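Donia Supper Club and Shared Kitchen
Minutes of members' meeting, 21 December 2022
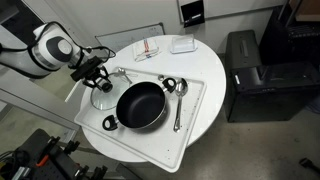 Present: Nektarios Michailidis (chair), Puspita Lumbantobing, Danang Govindasamy, Araceli Robles, Peiyu Lü (minutes, from item 2 onwards, Puspita did item 1). Eleven other members, see sign-in sheet.
Apologies: the two from Kusuma, still short staffed.

Started ten minutes late, door code had been changed. New code going round by text, please don't write it on the whiteboard again.

1. Last minutes
Agreed, with one correction. Item 5 said Danang would "sell" the big freezer. Should be "defrost". Danang has had two phone calls about it.

2. Matters arising
Freezer defrosted. Drawer at the bottom still sticks.
Extractor fan: electrician came, says the motor is fine and it's the filter. New filter ordered from Prusodum, no delivery date yet.
Knife sharpening: done, four knives not collected. They're in the office. Will be treated as kitchen knives after the February meeting.
Spare keys: one still missing. Araceli to ask last summer's bookers.

3. Money
Nektarios went through the sheet. £602 in the current account after the gas bill. £530 came in from the autumn suppers, after ingredients. Two bookers haven't paid for November, reminders sent, one has replied.
Question from the floor on whether the 602 includes the deposit money. It doesn't, deposits are held separately. Nektarios to put a line in the sheet so this doesn't get asked every time.
Gas is the worry. Long talk about whether to put the hourly rate up. Puspita against doing it in winter when the soup group is the main user. Danang for, says a small rise now beats a big one later. Peiyu suggested leaving the rate alone for members and raising it for outside bookings only. General liking for this but nobody had the figures with them. Deferred to February. Nektarios to bring the hours split by member/outside.

4. Winter supper, report
80 tickets, all gone. Good night, thanks to everybody who washed up, esp. those who stayed until the end.
Problems: the rice ran late and table six got theirs after pudding had started. Not enough serving spoons. Coats piled up on the fire exit side, must not happen again, need a rail.
Vegetarian count was wrong on the night. Tickets have a tick box but the door list didn't carry it over. Araceli to redo the list so the two match.
Music too loud for the far end, too quiet for the near end. No action.
Compliments on the lentils. Recipe requested, Puspita will type it up when she's worked out how much salt went in.

5. Cookware
We need more large pots with lids that belong to them. At present lids are a lottery. Danang had a trade price list from Danus and read out bits of it. The heavy stockpots are too heavy for several members to lift full, so aim for mid size and more of them.
Induction or gas? The hob may be changed one day so worth buying pots that work on both. Agreed.
Budget agreed up to £400, to include lids, ladles and serving spoons. Proposed Araceli, seconded Danang. All in favour bar one, who wanted it noted that he thinks we should try second hand first. Noted. Danang will look at second hand for a fortnight before ordering anything.
Non-stick: metal spoons are being used on it again. Wooden or silicone only please. Puspita to put a sign over the hob, large letters.
Also please stop stacking pans inside each other wet.

6. Booking calendar
Double booking twice this term. Both were people writing on the paper calender and not on the online one. Proposal to get rid of the paper one. Two members don't use the internet and would rather phone. Agreed: paper calendar comes down, Peiyu takes phone bookings and enters them the same day. If Peiyu is away, Nektarios does it.
Bookings to include setting up and clearing down time. A three hour booking means out of the door at three hours, mop included.

7. Labelling food
Anything in the fridges without a name and date gets thrown out at the weekly clean. This is already the rule. Somebody lost a large tub of stock and was upset. Sympathy expressed, rule stays. Marker pens to be tied to the fridge handle as they keep walking off.
Allergens: sheet on the wall is out of date, sesame missing altogether. Araceli to print a new one this week, not to wait for next meeting.

8. Beginners' cooking sessions
Puspita would like to run four evenings in the new year. Basic stuff, a soup, a curry, something with eggs, bread if the oven behaves. Max eight people as there isn't room for more round the worktops. Cost to cover ingredients only to start with.
Discussion on whether members get first places. Yes, for one week, then open.
Danang offered to help on the curry night. Puspita said only if he follows the recipe. Agreed in principle, dates to be sorted by email.

9. AOB
Compost bin lid cracked, tape for now.
Tea towels: take some home and wash them, and then bring them back.
Someone has left a green casserole lid and a child's scarf. In the office with the knives.
Peiyu asked if minutes could be shorter. Chair said that is up to Peiyu.

10. Next meeting
February, date by email. Hourly rate goes first on the agenda so we don't run out of time agian.

Closed 9.05pm.

Actions
Nektarios: deposit line in sheet, hours split, chase the second November booker
Danang: second hand pots, then Danus order
Araceli: door list, allergen sheet, missing key
Puspita: hob sign, lentil recipe, session dates
Peiyu: paper calendar down, phone bookings, pens and string
Coat rail: no name against this, see Nektarios if you have one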